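Left arm drifts off the T-shirt fold after the first hour. Cable, mount, or me?
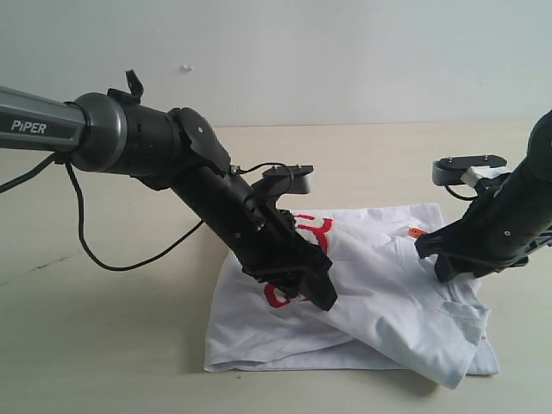

Posted by drimik_dropout in Arms & Grippers

Two-arm folding cell, PIPER on the left, T-shirts on a plain light tabletop. Cold start in the morning, everything lands where it should. By the time I've finished my coffee and started feeling good about my life choices, the left gripper is closing 3 mm short of where I taught it. The right one behaves, presumably to make the left one look bad.

Things I have tried: re-homing (fixes it until the next coffee), a new set of fingers, and slowing the whole program down until a shirt takes longer than it would take my grandmother. The cable on the left side hangs in a big loop and I have wondered about that. The cell runs on the Nesau controller, firmware 344, which I have not updated because the last update cost me a Sunday.

Where would you start?

Husar
Start with the loop. A cable that swings free over the table will tug on the gripper at the end of every long reach, and it works the connector too. Power down, support the arm, then tie the cable at the upper link and again behind the wrist. Leave enough slack that the wrist can turn all the way both ways by hand. Too tight is worse than what you have now, as I learned at a cost I'd prefer to keep private.

While you're in there, check the screws on the joint plate and on the bracket above the gripper. Put a paint pen line across each head and onto the part beneath. If the lines stop meeting after 500 cycles, you've found your drift and it cost you one paint pen.

Also, re-homing "fixing it" is a clue. A loose bracket doesn't care if you re-home. A slipping zero does. Write down the joint readings at your home pose cold, then again when it's gone bad, and compare.

old_cleltier_hand
update the firmware

Posted by tablesaw_refugee
Agree with Husar on most of it, but check the table before you take anything apart. Ours at the Cleltier shop was clamped at one corner and resting on optimism at the others. Every fast move on the left shoved it a hair, and we blamed the arm for 820 shirts. Put tape marks on the floor at each leg and look at them after lunch.

Then teach a touch point on bare table, well clear of the shirt, and send each arm to its own point once an hour. Cloth hides a lot of sins. If the left arm misses a pencil cross, you have a real number to chase. If it hits the cross every time, the shirt is sliding and your arm is owed an apology.

drimik_dropout
Tape is down, pencil crosses are drawn, cable gets tied tonight. Firmware stays where it is until I have a free weekend and a better attitude.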